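옷 개기 데모 수집 프로젝트, 자주 묻는 질문

메일로 비슷한 질문이 자꾸 와서 한 번에 모아 적어요. 논문에 못 넣은 얘기도 좀 섞여 있습니다 ㅎㅎ

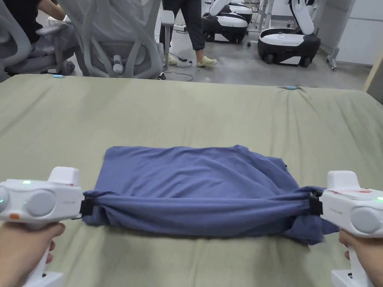
저희 팀(Favitstead 연구실의 Fendik 프로젝트)은 손에 드는 그리퍼로 사람이 직접 옷을 개고, 그 기록으로 로봇 정책을 학습시켜요. 저는 수집이랑 전처리 담당이라 답변이 그쪽으로 많이 치우쳐 있어요. 학습 코드 쪽 질문은 Giuliana Alvarado한테 하시는 게 훨씬 빠릅니다!

왜 로봇을 원격 조종해서 데이터를 모으지 않나요?
처음엔 그렇게 했어요. 그런데 천은 손맛이 너무 중요하더라고요. 원격 조종으로 티셔츠 한 장 개다 보면 사람이 먼저 지쳐요. 그리퍼를 직접 쥐면 천이 당겨지는 느낌이 손으로 바로 오니까 동작이 훨씬 자연스러워집니다. 대신 로봇 팔이 못 따라 하는 자세가 섞여 들어와서 그걸 걸러내는 일이 생겼죠(그게 제 일이에요...).

데모는 몇 개나 모았어요?
6월 말까지 약 3,000개요. 중간에 버린 건 뺀 숫자입니다. 한 사람이 한 번에 40개까지만 하고 쉬어요. 더 하면 손목도 아프고, 끝으로 갈수록 대충 접게 돼요. 나중에 궤적을 그려 보면 그게 다 티가 납니다.

양손은 꼭 써야 하나요?
한 손으로도 반 접기 정도는 돼요. 근데 양쪽 끝을 동시에 잡고 팽팽하게 당기는 단계가 들어가면 얘기가 달라져요. 한 손 정책은 천을 바닥에 문질러서 펴려고 하는데 주름이 더 생기는 경우가 많았어요. 저희가 본 실패 대부분이 이 당기기 단계에서 나왔고, 그래서 데모도 이 구간을 일부러 많이 넣었습니다.

작업면은 딱딱한 책상이 낫지 않나요?
이거 진짜 많이 물어보세요! 저희는 푹신한 면 쪽이 좋았어요. 그리퍼 끝이 살짝 눌려 들어가야 얇은 천 밑으로 파고들기가 쉽거든요. 단점은 커버에도 주름이 진다는 거예요. 초기 모델은 커버 주름을 옷자락인 줄 알고 집으려고 했어요. 그래서 커버 색이랑 옷 색이 비슷한 조합은 따로 모아서 학습에 추가했고, 그 뒤로는 많이 줄었어요. 없어지진 않았고요.

배경에 사람이나 의자가 보여도 괜찮아요?
네, 저희는 안 치웁니다. 깨끗한 배경에서만 모은 모델을 다른 방에 가져갔더니 성능이 뚝 떨어져서 그다음부터는 그냥 평소대로 두고 찍어요. 얼굴이 나온 부분은 공개 전에 가립니다.

그래서 로봇은 잘 개나요?
처음 보는 티셔츠 8벌로 시험했을 때 6벌은 끝까지 갔어요. 나머지는 다 접고 나서 소매가 삐져나왔는데, 저는 그 정도면 입을 수 있다고 우겼지만 기준상 실패로 적었어요. 두꺼운 후드티는 아직 못 합니다. 수건은 잘해요, 너무 잘해서 재미가 없을 정도로요.

Chiu 방식이랑 Danow 방식 중에 뭘 쓰세요?
접는 순서를 말하는 저희끼리의 이름인데 발표 때 써버려서 질문이 오네요. Chiu는 소매부터, Danow는 반으로 먼저 접는 순서예요. 지금은 Danow로 통일했어요. 둘을 섞어서 학습시키면 모델이 중간에 마음을 바꿔서 이도 저도 아닌 덩어리가 나와요.

데이터는 언제 공개돼요?
얼굴 가리는 작업이 끝나면 올릴게요. 날짜는 아직 약속 못 드려요, 죄송해요! 급하신 분은 메일 주시면 일부 샘플부터 보내드립니다.

마지막 수정: 2018년 7월 5일 목요일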